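In praise of the see-through bin

I have become a bore about clear plastic bins, and I'm not sorry! Wicker is lovely and lidded boxes look smart on a shelf, but neither lets you find the washing-up things in two seconds flat.
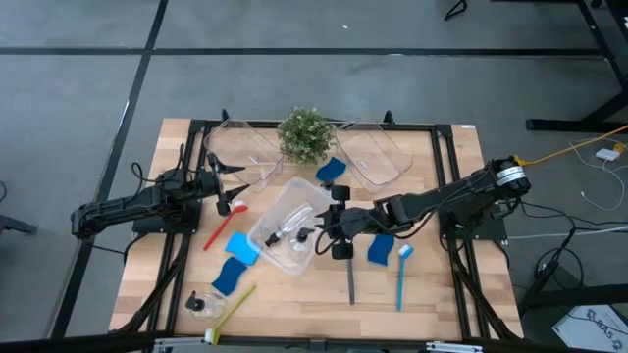
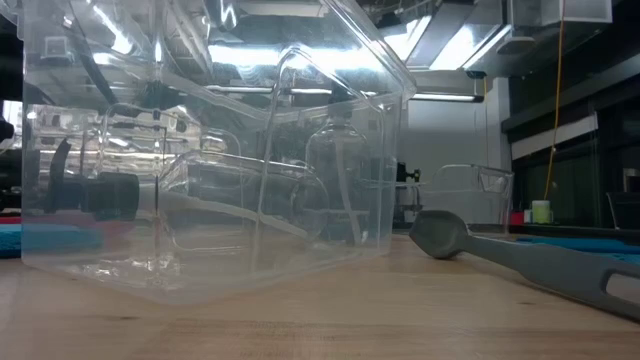 Clear containers on a wooden table, and I could look at them all day. A bottle and a soap dispenser share one bin, and you can tell what they are without lifting a thing. At home I have a big one from Nomalano for sponges and sprays, bought in June, and it has changed my Friday clean completely (the under-sink cupboard used to swallow everything). I now own far too many – the smaller ones hold pegs, batteries, even teabags.

Govard wrote in to disagree, saying that see-through storage only shows off the muddle, and that a good tin with a label on it does the same job and never needs wiping. Fair point about the wiping. I still buy less soap than I did, and I still want another bin for the bathroom.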